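How to Run a Free Recall Experiment for a Class Project

Posted by Efren Rivera, 18 March 2021

Free recall is one of the easier memory tasks to run in a classroom. You show people a list of words, wait a little, and ask them to write down as many as they can in any order. The steps below cover a simple version that compares immediate recall with delayed recall.

What you need

A word list
A slide program or a stack of index cards
A timer
Blank paper and pens
A short filler task, such as counting backward by threes
A consent form approved by your teacher

Step 1. Write your hypothesis first

Put it in one sentence and date it. For example: "Participants who recall the words right away will remember more words from the end of the list than participants who do a filler task first." This is a directional hypothesis, so you can use a one-tailed test later. If you don't have a reason to expect a direction, write a two-tailed one.

Step 2. Build the list

Use 17 words. Shorter lists tend to push scores up against the top, and then the two groups look the same. Pick common nouns of one or two syllables and leave out pairs that go together, like "salt" and "pepper." Check that no two words start with the same three letters, or you will have trouble reading people's handwriting when you score.

Everyday objects are a good source. Write down things you would find in a kitchen or a grocery store, put the names in a hat, and draw them out to set the order.
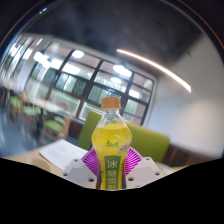
A bottled pear drink. For the list, "bottle" is enough.

Keep the same order for everyone. If you shuffle the list for each person, you can't look at position effects unless you record every order separately.

Step 3. Assign people to groups

Two groups of 12 will do for a class project. Use a coin or a random number table. Don't put the first people who show up in one group and the late arrivals in the other – they may differ in ways you haven't thought of.

Step 4. Run the session

Read the instructions from a script so every participant hears the same thing. Show each word for two seconds with a one-second gap. The immediate group starts writing when the last word disappears. The delayed group counts backward out loud for 30 seconds and then starts writing. Give both groups two minutes.

Test people one at a time if you can. Marites Mangubat ran hers in a full room in January and had to throw out four sheets where neighbors had clearly been comparing answers.

Step 5. Score the sheets

Give one point per correct word. Ignore spelling. Decide before you start whether plurals count – I count them. Words that were never on the list are intrusions, and they go in a separate column.

Then work out, for each list position, what share of the group recalled that word. Plot position along the bottom and percent recalled up the side, with one line per group.

Step 6. Compare the groups

Report the mean and standard deviation for each group. For the last four positions, total each person's score and compare the groups with an independent t-test, or a Mann-Whitney U test if the scores are badly skewed.

Debrief

Tell participants what the study was about and let them withdraw their data if they want to. Store the sheets by participant number, with no names on them.

Next page: Writing up the results section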